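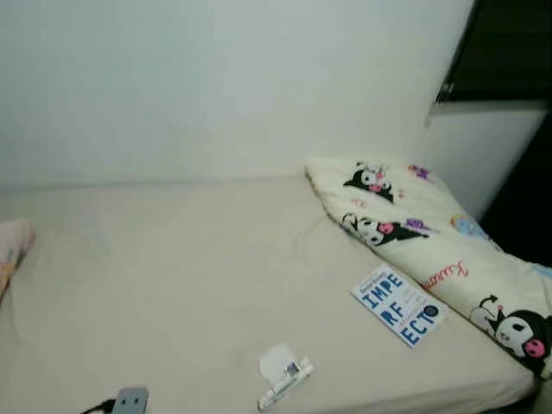
Nyitrai House, the student residence on Kimell Street, has finished refitting its single bedrooms and will take its first tenants on Friday. The work began in May and covered 306 rooms, all of which got new beds and fresh paint.

The beds have padded headboards in teal fabric with three buttons, and the mattresses go straight against the wall to save floor space. A cream fitted sheet and one pillow come with each room. Tenants can bring anything else they like, and a Kuromi body pillow or a copy of Brené Brown's "The Gifts of Imperfection" will fit in fine with the pale blue and white walls.
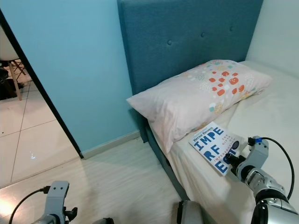
Rent and deposits

Rent is unchanged for the fall. The deposit is $300, payable before keys are handed over, and covers damage to the headboard and mattress. Sheets can be swapped at the front desk until 8 p.m. on weekdays. Nearly 1,000 students applied, and the waiting list stays open.
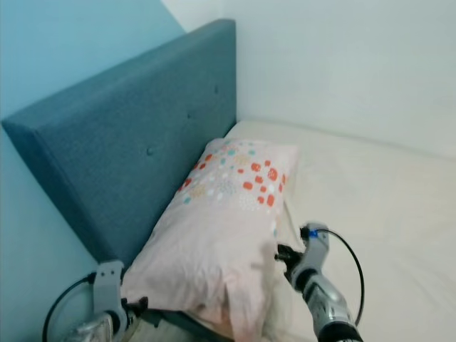 Magdolna Fodor wrote in to say that light fabric on a bed never stays light for long in a student building, and asked whether the headboard covers come off for washing. Miklós Kelemen replied that they don't, but that the front desk lends out a small upholstery cleaner.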